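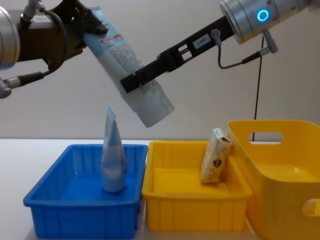
Two arms, one squeeze tube. Tidying up, December edition.

I've been asked again whether a machine can put my bathroom shelf in order yet, so settle in, this runs to a few posts – I never could do it in one.

Look at what the job is. Tubes and a little box, two shallow trays, a deeper bin. My niece could sort the lot before her toast popped up, and she'd be telling me about her day as well!

But a squeeze tube is a rotten thing to hold if you're a machine. It's stiff at the crimped end, fat at the cap end, and it gives in the middle as soon as you press it. You and I adjust without thinking (bless our thumbs).

Asuka Furukawa, who taught me most of what I know about grippers back in Mondham, used to say she'd sooner pack 1000 tins than 14 tubes of hand cream. I laughed then. I've since tried the hand cream.

So, my answer. On a shop floor, with the same few products in the same trays every day? Yes, quite often, if you're patient and someone is nearby. In your bathroom, with the toothpaste rolled up and the lid missing? I'd give it a good few years yet.

Kenta Hoshino thinks I'm being gloomy and has bet me 4 lunches. I do hope he wins, I'd love the shelf done.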